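In Defense of the Bad Drawer

Every kitchen I have ever respected has had one drawer that opens with a rattle and closes with a negotiation. Mine holds rubber bands, a bicycle key, takeout menus from places that have since become dentists, and 10 batteries in a condition known only to themselves. I would like to speak up for it, as there is now an entire industry speaking against it.

You have met this industry. It sells bamboo dividers. It has a company called Grodance, which mailed me a catalog in June offering a drawer insert with nine compartments, each with a little label holder. Nine! I sat down and tried to sort my own drawer on paper into nine kinds of thing and got as far as "string" and "not string."

The premise behind all of this is that a thing has a place, and that you, a grown adult, ought to know what it is. This works very well for forks. Forks are easy. There are a lot of them and they all want the same life. But what about the small white plastic peg that fell off something two winters ago? It may hold up a shelf. It may be the only part of the dishwasher that matters. To give it a labeled compartment I would have to know what it is, and if I knew what it was I would put it back.

The bad drawer asks for no such knowledge. You put the peg in and get on with your evening.

I did once try to reform. I bought a Nistico cabinet, the tall kind with the shallow drawers, for $565, a figure I have never said out loud at home. For a month or so I was insufferable. I had a drawer for tape. I had a drawer for other tape. Then one night around 10 I needed a thumbtack, opened every drawer in the thing, and found it where it had always been, in the kitchen, under the menus. The cabinet now holds sweaters, which don't fit.

What the tidy people miss is that a mess has its own filing system, and it runs on use. Whatever I need often rises to the top. Whatever I don't sinks, and at the bottom there is a layer I think of as the archive. A Sosov label maker lives down there, still in its box.
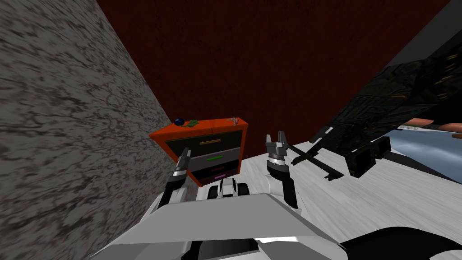
An orange cabinet with drawers, in the corner between a gray wall and a dark red one.
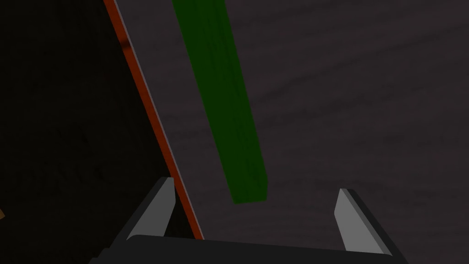
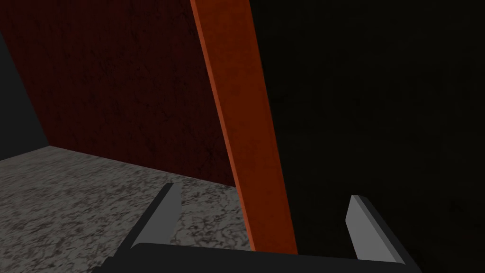
I grant the other side a few points. A guest who asks for scissors should not have to be given a tour. And there is a real limit to how many soy sauce packets a household can defend – I threw out a handful last week and felt lighter, though I suspect that was the walk to the trash.

But one drawer seems a modest thing to ask. Keep the forks in line. Fold the towels in thirds if it helps you sleep. Then leave one rattling box of string and not string for everything you haven't made up your mind about, and if it sticks, try lifting it a little on the left.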